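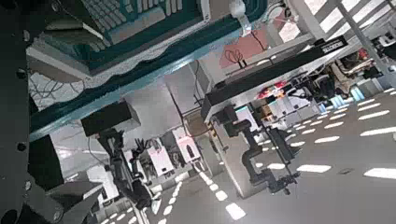
Cell 4, wrist and tray reset

Category: Workshop log / Handling cells

Search this notebook Go

2026-08-15

Stopped the cell after the morning run. Complaint on the sheet was late closing on the gripper and two pieces dropped short of the tray. Ivar had already swapped the finger pads in May, so I left those alone and started at the mount.

Mount plate: two of the screws on the wrist side took a quarter turn before they came up to torque. The rest were tight. Marked all of them with paint pen so the next person can see movement without putting a key on them. No play at the joint by hand with the brakes on.

Cables: the wrist loop had been tied too short at the last refit. With the wrist rolled fully over it pulled on the connector, and that agrees with the fault log, which shows the close signal dropping out only at the end of the roll. Cut the tie, gave the loop another 13 mm and retied it to the second anchor. Connector pins clean, latch sound. The Sovalard cable set has a stiffer jacket than the old one and wants a wider bend. Noted on the parts card.

Tray: the teal tray had crept towards the arm. Pushed it back to the stops, then taught the corner points again at low speed. Old and new values are in the job file under Irberg_tray. Do not load the earlier file. It still has the offset from before the base was shimmed.

Wrist camera: wiped the lens and checked the bracket. The tray rim is glossy and the edge finder picks up the highlight on it in place of the true edge. Lowered the exposure one step and moved the search window inwards. Stills at speed are still badly smeared, so position is to be taken only after the arm has settled. Added a dwell before the trigger.
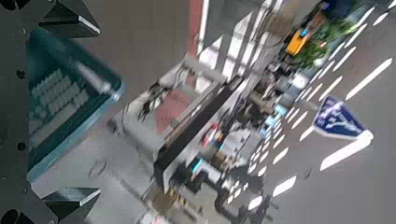 Ulla Lunde

Ran the pick cycle at reduced speed, then at normal speed until the lunch break. Close signal present through the full roll on every cycle. One pick landed high on the row nearest the rim. Taught that row again by itself and it came in.

Not done: the Björklund drive on axis 2 has a faint tick when it reverses under load. It is not in the fault log and does not show in the current trace. Ivar to listen to it before we order anything from Kasport.

Also open: spare latch for the wrist connector, stock is down to the last one. Backup of the job file saved to the cell folder, old copy renamed and kept.

Left the cell in manual, air off, key in the cabinet.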